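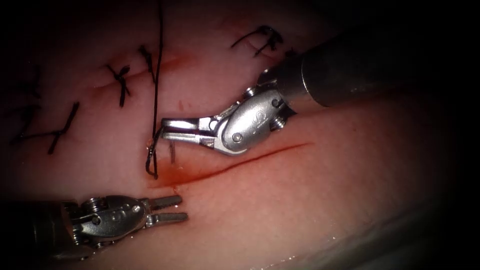

Suture practice: new pads and spring sessions

The Isen skills room has changed its practice pads. The old ones tore too easily near the edge of the cut, and several people asked for something that would hold a stitch under a bit of tension. The new pads come from Jolier and are pink synthetic tissue, firm enough to take a full row of stitches and still leave space for a second cut lower down.

Saoirse Foley, who looks after the room, asks that everyone finish one row before opening the next incision. Work from the left end of the cut and keep the spacing even. If the thread loops back on itself, stop and clear it before you pull - a tight loop drags the edges out of line and the pad can't be used again.

Black thread remains the standard for practice, as it shows up well against the pink. Please cut the tails short and put the offcuts in the tray by the door. Stained pads can be kept for knot tying but should not go back in the clean drawer.

We got through 1,154 pads last year, so please use both faces before throwing one away.

Sessions in the Ikonen room start again in March, with 9 places on each. Put your name on the sheet outside the office, or speak to Saoirse if you need an evening slot. Bring your own logbook - spare copies have run out.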